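Open Saturday at the Pellen building: a conversation with the head of the simulation group

The Clondalwood Institute opened its Pellen building to the public on Saturday, for the first time since the simulation group moved into the ground floor. Visitors were invited to follow a demonstration of simulated block handling, to put questions to staff and, in the afternoon, to try the controls for themselves. The Institute's newsletter spoke to the head of the group shortly after the doors closed.
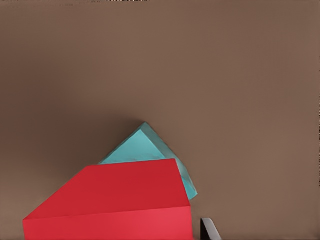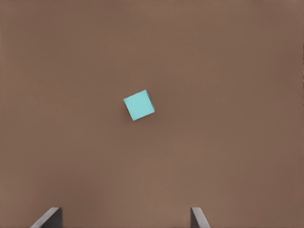

A cyan cube on the simulated tabletop, from the demonstration material.

The head of the group described the open day as overdue. "We had been asked for it by the schools, by the town library and by our own colleagues upstairs," the head of the group said. "People walk past a room with screens in it and they form an idea of what goes on inside. It seemed right to let them come in and see."

Admission was by ticket, with 60 places in each of 4 sessions, and all of the sessions were full. The first began at ten in the morning. Each opened with a short talk, after which the audience moved to the benches along the window side of the room, where members of the group ran the exercises and explained them as they went.

Asked why the programme had been built on tasks as modest as picking up a block, the head of the group replied that the choice had been made early and had not been much debated. "A block is a fair test. It has flat sides, it has corners, and everyone in the room knows how they would pick it up. When you change its angle on the table, the whole approach has to change with it. If you put a second block close by, you have a different problem again. We can talk to a child of eight about that and we can talk to an engineer about it, using the same exercise."

Several visitors had asked during the morning why the work was carried out on a computer when machinery could be bought. The head of the group acknowledged that this was the commonest question of the day. In simulation, an exercise can be repeated with the blocks placed differently each time, and it can be left to run overnight. The group's current set of block exercises stands at 1266 separate layouts, all of them prepared in the Pellen building. "To set those out by hand would take one of my staff away from everything else for a very long time," the head of the group said. "And no two people put a block down in quite the same place, however carefully you write the instructions. On the computer the layout is exactly what we asked for, and we can go back to it a year later."

The limits of the method were discussed with equal frankness. A simulated table is smoother and tidier than a table in a workshop. Friction has to be estimated, and light behaves more kindly than it does under a real ceiling lamp. The head of the group was clear that results obtained on screen must be checked on equipment before anything is claimed for them. That checking is done in the Pretetti workshop, on the far side of the yard, which did not form part of the open day. "We would have liked to include it. The floor space is small and there are rules on how many people may stand near a moving arm. I hope we can offer something there next year, perhaps to smaller parties."

The afternoon was given over to the hands-on sessions. Visitors sat two to a bench and moved a simulated gripper with a hand control, under the guidance of a member of staff. The head of the group had expected the younger visitors to take to it more quickly than their parents, and reported that this was only partly the case. "The children were fast, certainly. They were also inclined to go straight down and see what happened. Some of the older visitors took a good deal of time to line the fingers up, and asked very good questions while they did so. One gentleman who had worked in a joinery wanted to know how hard the fingers pressed, and whether they could tell that they were pressing. He was told that it depends on the model, and I am afraid he then received a rather long explanation."

Questions about employment were raised in both of the afternoon sessions. The head of the group said that these deserved a proper answer and that staff had been asked beforehand not to brush them aside. The Institute does not design machinery for any particular firm. Its work is published, and may be taken up by others. "I said to people that I cannot tell them what a warehouse will look like in twenty years. I can tell them what our software does at present, which is to move blocks from one place to another with fair reliability - and to fail at it in ways that we are still trying to understand."

On the matter of failure, the head of the group explained that the morning talk had included a number of unsuccessful attempts, chosen from the Pavliuk series, the group's earlier set of exercises. The decision was not unanimous among the staff. Some felt that a first public occasion should show the work at its best. The head of the group took the opposite view, and was pleased with how it had been received. "A grasp can go wrong by a very small amount. The block turns between the fingers, or one finger comes down on its top edge. Visitors could see at once what the trouble was, and they began to suggest remedies. We wrote a few of them down."

Attention then turned to the arrangements for the day. The head of the group thanked the building services team for opening the side entrance, and noted that the signs from the car park would need to be larger in future. The seating had been adequate, although those at the back found the main screen hard to see when people stood up in front of them. Several written comments asked for a printed sheet explaining the terms used in the talk, and one is to be prepared.

The Institute has received further requests for visits, including two from secondary schools in the district. These will be considered in October, when the timetable for the rooms is settled. School parties may write to the Pellen building reception in the meantime, giving the age of the pupils and the size of the group.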